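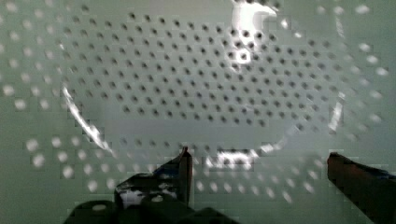 Clear plastic container or lid on the white perforated surface, from directly above.

Surkum Kitchen Things: data card
Version 2, September 14, 2019

What is in the collection

Surkum is a set of pictures of small kitchen things on a table. It holds ordinary kitchen items and toy food, placed alone or a few together, with a toaster oven at the side of the table in the wide views. We made it for people who study how objects look when they are lying on plates, leaning on each other, or partly hidden. The pictures are sorted in 14 folders, one folder for each arrangement of the table.

The first version was released in March under the name Vivton. Some people still use the old name, and it refers to the same collection with fewer folders. If you downloaded Vivton, please replace it completely. The folder names have changed and the old label file does not match the new pictures.

Groups of objects

The label file uses 8 groups:

plate
bottle
fruit
vegetable
clear plastic
cutlery
cup
appliance

Toy food gets the same group as the real food would have. A toy strawberry is "fruit" and a toy ketchup bottle is "bottle". In the column "material" we write "toy" when we are sure of it, and we leave the cell blank when we are not. Please do not read a blank cell as "real".

An orange slice is labelled "fruit", the same as a whole orange. We discussed a separate group for slices and decided against it, as there were too few of them to be useful.
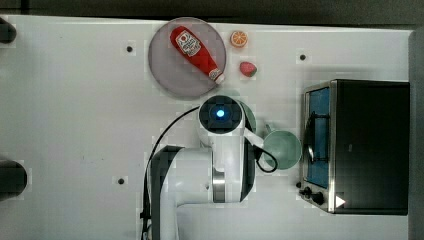 Ketchup bottle across a plate, with an orange slice and a strawberry to the right.

Objects on top of other objects

When an object lies on a plate, both are labelled, and the column "on" gives the name of the lower one. An object that only touches the rim from outside is not "on". For an object on the bare table the column says "table", also when the surface is perforated.

Colours are written in everyday words: red, orange, grey, white. The plate was the difficult one. One of us wrote grey and the other wrote lavender, so the file says "grey-lavender" and you may shorten it as you like.

Clear plastic

Please be careful with this group. The colour of a clear object is written as "clear", never as the colour of what is behind it. The holes of the perforated surface can be seen through the plastic, and there they look dark, while outside the outline they look white and blurred. The bright reflections on the rim belong to the object and are inside its outline. Where we could not decide between a container and a lid, the name is "container or lid".

Known problems

In folder 8 the outlines of clear objects were drawn by only one person and were not checked a second time.

The Bromex viewer shows the label file correctly, but it sorts the group names by alphabet. The Ueda viewer does not show the column "on". Both can open the pictures without conversion.

Spelling in the label file is Canadian ("colour", "grey"). Searching for "color" gives no results.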